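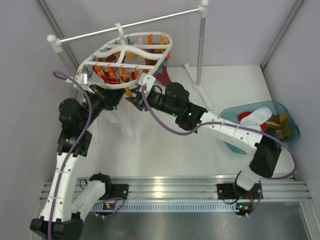

Equipment planning meeting, Girnbridge site
20th December

Budget. 1,897 left in the equipment line for this year. Has to be commited before close or it goes back.

Second cell. Agreed to go ahead with another two-arm cell for laundry hanging. Same rail, same layout as the first. Quote from Jasska came in under Estar but leaves out the control boards. Ask both to requote with boards, cables and gripper spares listed line by line.

Spares. Servo motors: 83 each from Estar, 87 from Yau, Yau ships sooner. Buy 2 from Yau now, rest in the new budget. Printed links stay in-house.

Small items. More clothespins, one more oval hanger, another basin. Petty cash, no PO needed.

Safety cover. Put off again. Wait for drawing from Jasska.

Training. Jasska offers a day on site, priced seperately. Not this year.

Carried over from August: service contract, still unsigned. Yau to send new wording.

Next meeting: date to be set once quotes are in.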